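About us

Britesitz plans and prices robot equipment for people who have been told by somebody senior that they ought to have some. We don't sell arms, we don't take commission from anyone who does, and we have talked more customers out of a purchase than into one. Our accountant has views on this.

How we started

Lemlem Chala ran the purchasing office at a packaging works in Iscombe, where she once inherited a cupboard of automation kit still in its cellophane. Everything in it had been bought in the last week of a budget year. None of it fitted anything else in it. She kept the delivery notes, and they still hang in our hallway where other firms put their awards.

Kamlesh Sisodia was on the other side of the desk, writing quotations for an equipment dealer. He was good at it. He knew which lines customers read (the first one) and which lines they didn't (cables, brackets, spare fingers, training, the table). After a few years of this he rang Lemlem to apologise for one quotation in particular, and the two of them ended up renting a unit together. There are nine of us now.

What we do all day

Mostly, we try things out before you pay for them. Bring us the job you have in mind and we'll set up something close to it on a bench, with two arms if it needs two arms, and see what the job asks for. We use ordinary objects out of ordinary drawers. A customer's own parts come later, once we know which gripper is worth arguing about.
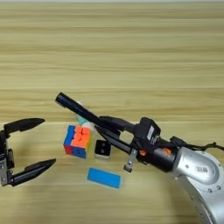
Two grippers and a Rubik's cube on the trial bench.

Small things are where budgets go wrong. A brochure will give you reach and payload to the last gram and say very little on whether the fingers you've chosen can get hold of something thin and flat. So we try that first. If you need a second set of fingers, it's far nicer to learn it from us in August than from your own staff after the invoice has been paid.

We do the same with pens, glue sticks and anything else long and inclined to roll. One arm holding one item is cheap to plan for. One item meeting another at an angle, with a second gripper standing by, is a different conversation and usually a different page of the spreadsheet.

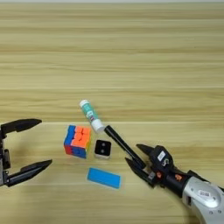 After the trials we write it all up. You get the Kahsay, named after the customer who first demanded it: four pages, in plain English, with one total at the bottom. It covers the arms, the grippers, the mounts, the cabling, the bench, the people who will have to be trained and the hours they won't be doing their usual work. It also has a line called "things you will want by spring", and that line has never yet come out at nought.

The longest equipment plan we have been handed by a new customer ran to 352 pages. The table wasn't in it. We mention this whenever someone asks why our document is so short.

Who we work for

Colleges, small factories, a couple of laboratories and Drullilance, who make hinges and have been with us since the beginning. Drullilance came in wanting six arms and went home with two, plus a better bench. They have since bought a third and were rather smug about having the money for it.

We are happy with small budgets. We're also happy with large ones, though they tend to arrive with a steering group attached.

What it costs

A first conversation is free and lasts up to 60 minutes, after which Kamlesh starts drawing on things. Bench trials are charged by the day and the Kahsay is a fixed price, agreed before we begin. If our advice is to buy nothing, you still pay for it – we tried it the other way and it did odd things to our advice.

Visiting

The unit is in Iscombe, behind the tyre place. Ring the lower bell, as the upper one belongs to a dentist. Mornings are best if you'd like to see the bench in use, and there is parking for anyone who gets here before the dentist's patients do.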